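4.2 The Open Day as an Unplanned Trial

Our controlled trials had gone well enough that we agreed to show the cell to the public, a decision made in November by people who would not be standing next to it. The open day at the Mustircombe site took place on Jan 23, 2022. We had scheduled 40 runs of the tabletop sorting task, with visitors free to ask questions between runs and, as we soon learned, during them.

The cell was the same one used in Section 4.1: two arms on the front rail, a marbled work surface, pale walls on three sides, and a mix of objects that included pipe fittings and a pink marker-like item. An upright dark panel stands on the surface in both pictures. Figure 3 gives two moments from the day.

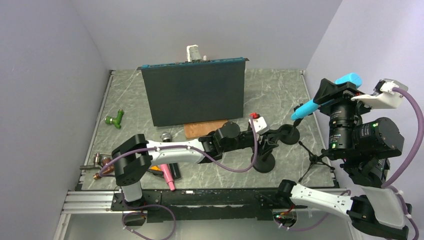
Baldursdóttir

Visitors were mostly interested in things we had not thought to measure. The Tranduneo planner, which took us the better part of two years, drew one question. The marble pattern drew nine, several of them about where it could be bought. A school group asked whether the arms had names and, on hearing that they were called left and right, moved on to the Pernilia booth, where there were stickers.

We logged 467 spoken remarks from visitors and coded each as technical, social, or other. "Other" was by far the largest group, and we had to split it twice before it was any use to us. The most common remark in it was some form of "is it stuck?", usually made while the planner was working exactly as designed. Pauses that looked brief in our logs felt long to people standing up with coats on.
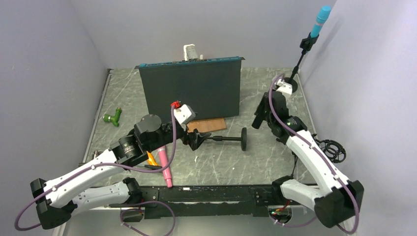
This had a practical effect on the operators, who began talking to fill the gaps and then missed their own cues to reset the objects. By the afternoon we had given up on the fixed script and let the operator say out loud what the planner was doing. Remarks about the system being stuck dropped off after that, though so did attendance, and we can't separate the two. All 40 runs were started on the day; we report only those with a complete log in Table 2.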